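Vulier, garment care notes: light jacket, fold and storage

Carried over from the last entry: the jacket would not hold a flat fold after drying. Body cloth is thin and creases easily. The blue parts are a different weight and pull against it, so any fold that crosses from one to the other opens again when left alone.

Wash: 40 cycle, low spin, snaps closed. With the snaps open on the previous load the cloth caught on itself and came out twisted through the body. Closed is better. Do not go to 50, the red lettering is a surface print and I have no data on it at that temperature.

Drying: on a wide hanger, collar up. No tumble. Left until the collar seam was dry to the touch. The collar is always last, and checking the hem tells you nothing useful.

Fold, as tried:

Lay out back up on the bed. Work from the yoke down. Flatten the shoulders first, then pull each sleeve out by the cuff. Smoothing the body before the sleeves are clear puts a ridge under the arm that has to be taken out again.

Bring one sleeve diagonally across the back, then the other. Side edges in to the Avram board, 26 cm wide. Remove board. Hem up in 2 folds, second one landing below the collar.

The board is slightly too narrow for this size. The lettering runs past the edge and gets a crease through the outer letters. Try a wider board, or fold the sides over a rolled towel so the bend across the print is soft.

Blue edges: pinch and draw outward along the trim, then let go. Pulling on the white cloth next to the trim makes puckers. Small folded ends of blue should be opened and laid flat before the sides come in, otherwise they show as a lump in the finished stack.

Surface: the fluffy pink blanket grips the cloth and stops it sliding, which helps at the hem and is a nuisance at the shoulders. The woven sheet is easier for the first smoothing. Not compared on a bare table yet.
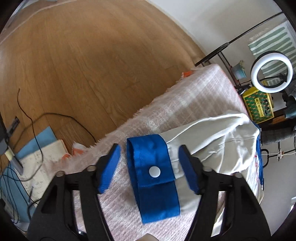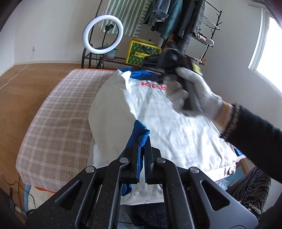
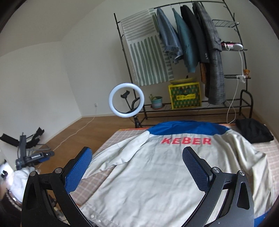
Grirham, September

Lettering is legible with the back up and the yoke pulled square, use that as the check before the first fold. Coats stay on the rack, they are not part of this set. To do: wider board, repeat the fold with the snaps open, note whether the crease across the print comes out on a hanger overnight.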